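I stayed up until 2 a.m. with The Salt Ledger, which I had promised myself I'd only "look at" before bed. It's the first thriller I've bought from Juvix (small press, mostly sea stories and spies) and I went in knowing nothing except that the cover had a lighthouse on it and I am weak for a lighthouse.

The setup: it's 1929, and a cargo ship called the Prornmont goes down off the coast of Maine with 30 crew and a strongbox no one will admit to owning. Jump to the present, and a marine archivist who has just lost her job gets a page from the ship's log in the mail. No note, no return address. By the end of chapter two somebody has been through her apartment, and by chapter four she's on a ferry with a man she doesn't trust and a dog she does. I loved the dog!

I did most of my reading in the evenings, a chapter here and there, and it's perfect for that. The chapters are tiny and every one ends on a hook.

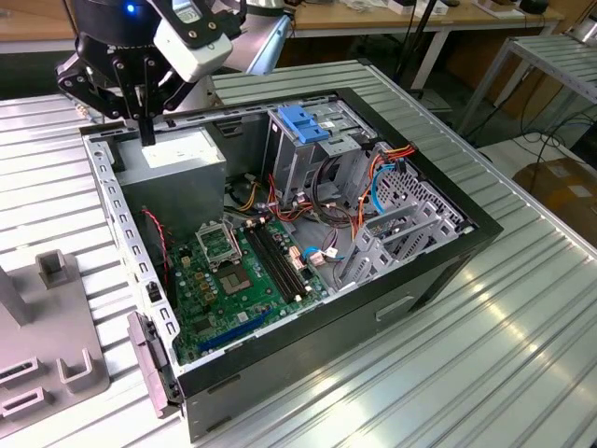

An open PC tower on its side, power supply and green motherboard showing.

The villain is a salvage company called Staltis, and I have mixed feelings. Their divers are scary, especially in the flooded engine room (I had to put the book down and get a glass of water, which was maybe the wrong drink). But the boss keeps giving these long speeches about how history belongs to whoever can lift it, and after the third one I was skimming. Just push her off the boat already, sir.

The middle sags too. There's a stretch on the island, right before page 300, where everyone sits in a kitchen and explains tide tables.
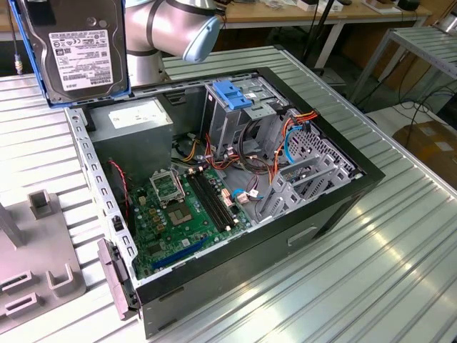

Stick with it though, since the last quarter is a blast. The storm, the log page finally making sense, the thing with the bell, all of it lands, and I only guessed one of the twists. The whole book runs over 683 pages in paperback if you count the preview of book two, so my wrists got a workout, but it went by faster than some novels half that size.

A couple of warnings. There's a drowning early on that's pretty rough, and the romance is barely there, so if you want kissing you'll be waiting for the sequel. The print in my copy is also on the small side.

Four stars from me. I'd have given it five with fewer tide tables and more dog. Book two is supposed to be out in February and I've already preordered it.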